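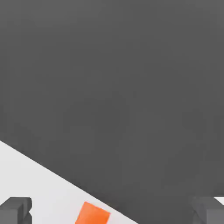 Last changed: September, 3:20 pm

Letters archive, search trouble. Me again (Araba)! I'm still typing up the Greenwood family letters, and search can't find any to the aunt after letter 105. I tried "Aunt Furer", then plain "Furer", same thing both times. Giang Tô rebuilt the index and got 20 more back, hooray, but 3 are missing, including the long gossipy one on the christening. I can open it by number (545), so the text is safe. Čestmír, could you check the date field?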